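Zerkilum Opens Its Candy Swap to Everyone This Fall
NERKPORT, Saturday, July 1, 2023

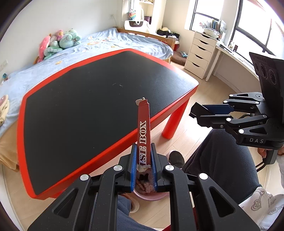
Zerkilum, the neighborhood group behind Nerkport's at-home candy swaps, is taking sign-ups for its biggest round yet! The idea is simple: fill a bowl with wrapped candy, invite a few friends over, trade whatever you like and pass the rest along to the next home. Last winter 83 households joined in, and this November there is room for 100.

"People pull up to a low table or sit on the edge of a bed and start digging through the bowl," said organizer Leonor Teixeira. "Somebody always finds a chocolate bar they haven't had in years, and then everyone wants to talk about it."

Each home hosts one evening and may invite up to four guests. Candy should arrive wrapped, with nuts and other allergens noted on a card beside the bowl. Hosts can pick up a free bowl and a stack of blank cards at Hirnik, the corner shop run by Thomas Sartori, any day before the swap begins.

Sign-up sheets are at the Hirnik counter. Press questions go to Celina Wieczorek at Zerkilum.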